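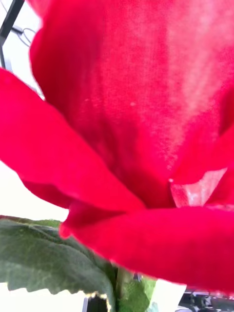 ## 2022-09-05, flower cell, Skultcombe

Velvet roses again. The nap gathers lint and the leaf edges fray, so I've asked Dijkstra for trimmed stems. He says December.

Order for Broker is 1000 stems, sorted by hand until now. Arnaldo Garcia used to do 40 a tray while arguing about soccer. Now he fills in the fault sheet, which has two columns and wants four. 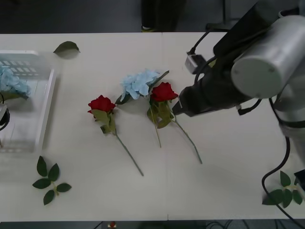 *Two red roses and a hydrangea on the table, another hydrangea in the basket.*

Jonar's plan has the packers "supervising." They asked if that pays more. Jonar is looking into it.

Leaf sprigs are still a hand job. Arnaldo has put himself down for those, in pen.
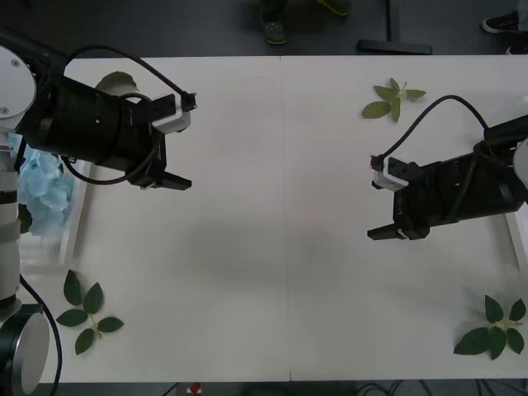
*Both grippers over the table, leaf sprigs still out.*

To do: add "leaves" to the fault sheet. Ask Jonar about the pay again.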